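Re: Oiling a pale timber table, which finish?

hemant_k
Finally stripped the dining table back to bare wood and I'm so chuffed with the colour under all that old varnish! Now I can't decide between Tomar hardwax and plain tung oil. Two kids, lots of spilled juice. What would you lot use?

RenuN
Tomar, every time! Mine's been down since January and it still looks gorgeous. Two thin coats, and I mean thin, buffed off before it goes tacky.

satishgoel
Have to disagree with Renu. Hardwax is lovely until you need to patch it, then you see the edge of the repair forever. Tung oil takes patience (I gave ours 3 coats over more than 2 weeks) but you can touch up a ring mark in ten minutes. Ours is a light one too, and the oil kept that warm pale brown I was after.

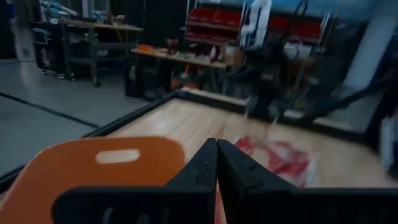

Light timber top, pale brown grain.

RenuN
Love that colour, Satish! Still reckon you're wrong about patching though. Scuff it back with a grey pad, feather it out and it blends in fine.

manju.g
Married to Satish, so I'll just mention that we ate off our laps the whole time he was oiling. Beautiful table. Never again.

hemant_k
Ha! Manju may have settled it. What grit do I stop at for the hardwax?

RenuN
150. Don't go up to 2000 like some of the videos, you'll close the grain and it won't take the finish.

satishgoel
On that much we agree. Do a test patch underneath first, and post it when you're finished!

Contact the moderators | © Jellach Timber Forum | Back to top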